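October, a little before midnight

Long day on the simulated wrist views. I want to get it down while I still remember which change did what, as my notes from last month turned out to be useless when Rainer Vogler asked about them.

The question is still the same one. If the policy gets only the wrist camera and has no view from outside, how long can it go without anything useful in view before it loses track of where it is? We call these blank stretches. Maxine McKinnon thinks the memory we give the policy is too short and that everything else is a detail. I think she is probably right about the memory, but I'm not ready to say so in the meeting until the counts are done.

I got in early and started the batch on the Kohlhase machine before anyone else could take it. It is the slow one, but it has the right driver. We had 32 episodes to replay, all in the same virtual room, and replaying means rendering the wrist view again at every step from the saved joint positions. The first thing I looked at was whether the replay matches the original. It does, as far as I can tell. I compared the joint traces and the differences were down at rounding level.

After that I went through the close views. At close range the wrist camera gives you a lot of color and very few edges that help. One surface can fill half the view, and the part you would want for judging distance is a small strip near the fingers.

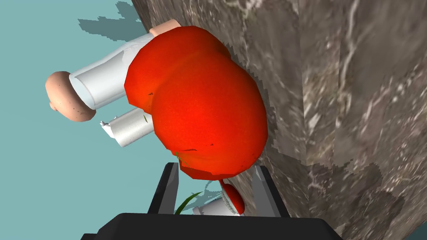 Ilse Rieger wants those close views kept in the training set. Her argument is that the real arm will end up in positions like that too, and if the policy has never been trained on them it will do something silly. My argument was that the image encoder spends its effort on texture there. We went back and forth on it before lunch and then agreed to train both ways, with and without, which is what we should have agreed to in the first place. It costs 2 more nights on the machine. Fine.

Lunch was soup from downstairs. Henrik Sperling came along and talked about his flat the whole time.

In the afternoon I worked on the labels. The method is simple. For each rendered view we ask the simulator which objects are visible and how many pixels each one has, leaving out the gripper, the floor and the walls. If what is left is under a threshold, the view is marked blank. My trouble is with things like the painting. It is an object as far as the simulator cares, so a view with the painting in it is not blank by our rule, even though the policy is never asked to touch it. Dörte Seidel wrote the rule and she says it should stay as it is. A painting is a landmark. If you know where the painting hangs, you know where your hand is pointing. I had been treating it as clutter, and I think she has the better of it.

So there are now three labels in place of two: blank, landmark only, and target in view. I rewrote the script for that between coffee and the group call. It took longer than it should have because I had the order of two checks reversed and every landmark view came out as blank.

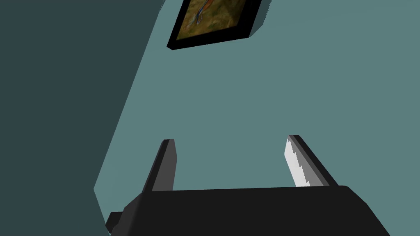 Landmark only: open gripper, teal wall, lower part of the painting at the top.

I pinned that one in the log for Dörte. The wrist is tilted enough that the bottom edge of the painting slants, and that slant is information the policy could use. Whether it does use it is a separate matter. The test I have in mind is to take the painting out of the room, replay the same joint positions, and look at how far the predicted next action moves. If it hardly moves, then the policy is not reading the landmark at all and is going by its own joint readings. We feed it those as well, and I have suspected for a while that it leans on them.

The group call was short. Rainer wanted a number for the Wellbridge report and I didn't have one to give him. I said end of the month. He asked if the Trodasent encoder would be finished by then too and I said that one is Maxine's. She was on mute. She wrote to me afterwards that it would be, if the disk gets cleared, so I spent part of the evening clearing the disk. Most of it was old depth renders that I had kept in case we wanted them. We didn't.

Then back to the blank views. They are dull to look through but I want to have seen plenty of them with my own eyes before I trust a count. Two planes of teal at different brightness and an edge between them is a common pattern, with the fingers in front.
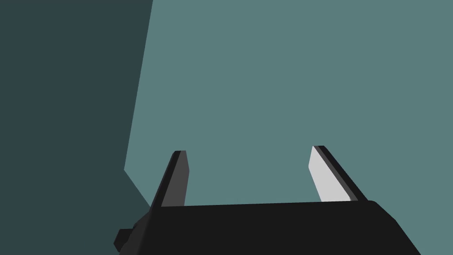
Blank: fingers open, two flat planes meeting in a straight edge.

What strikes me going through them is that even a blank view has a little in it. The edge between the darker plane and the lighter one has a direction, and a person who knew the room might make a guess from it. The rule throws that away. I wrote it down as a fourth label to consider, "edge only", and then crossed it out, because with 4 labels some of them will hold too few views to say anything. I may uncross it tomorrow.

To do:
Start the run without the close views.
Painting removed, same joint positions, compare predicted actions.
Ask Dörte what threshold she used in the Totard work. Mine is a guess.
Memory length: try double before arguing with Maxine.
Send Rainer the label definitions so he has something to put in the draft.

The batch was still going when I left. Bed now.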